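About Ruvus

Ruvus is a small robotics company in Hadunstead. We write the software that lets a robot arm work in an ordinary home, in the kitchen above all. Before any machine moves in a real room, it practices in a simulated one, and most of our working day is spent inside these simulated rooms.

Twice a year we open our doors. Schools, neighbors, students and people from other companies come to see what we do, and we have learned to like these days very much. The July open day is the bigger one. More than 530 visitors have come since we began, and many of them come back with a friend or with their children.

A visit takes 40 minutes. It starts at the long screen in our front room, where the simulator is running, and one of our engineers explains what the robot is given to work with. We show the view from close to the gripper first. Visitors often expect to see the whole robot, but a good part of the work is done at this short distance, with a counter, a knife and two fingers.
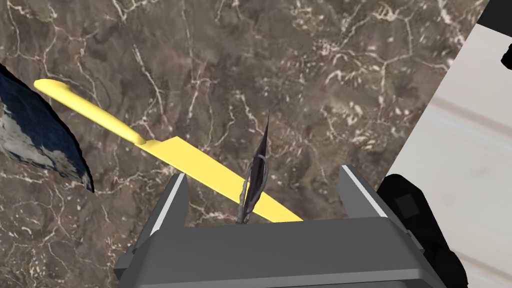

After this we change some settings together with the group. The visitors may choose another stone for the counter, or another place for the bowl, and then we start the task again from the beginning. Our library holds 3,306 objects at present. Some were modeled by us, and the others were prepared by Drodance, our partner for household items.

We do not hide the attempts that go wrong. A gripper can close too early, or come to the wrong side of a handle, and we let the group see this at normal speed. Then we open the record of the attempt and look at what the robot had calculated. For many guests this is the best part of the visit — they begin to propose corrections by themselves, and a few of these proposals were quite good.
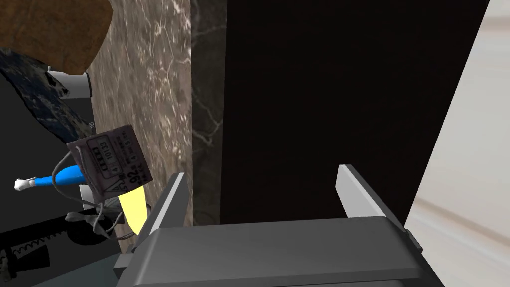
One guest from the last open day wrote to us that she had expected a show and got a lesson, and that she would have liked more time for questions. We took this seriously. The question period is now longer, and it is held at the screen, so that an answer can be shown as well as spoken.

The last stop is the Yang room, named after our first software project. There we put the full simulated home on the screen and move the viewpoint to the robot itself, with its body and both arms.

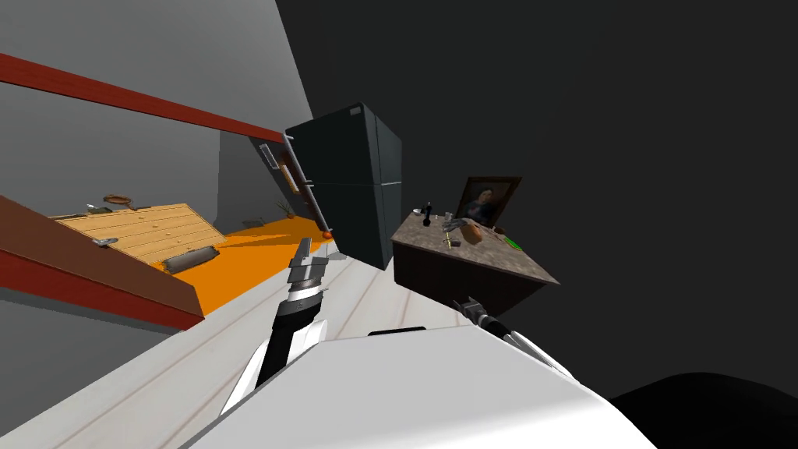
The simulated home, with the robot's left arm and the refrigerator

We can receive up to 60 guests in one morning. Groups are asked to write to us in advance and to tell us the age of the participants, so we can prepare the right level of explanation. Entrance is free. The doors open at 9:30, and coffee is served in the front room until the first group begins.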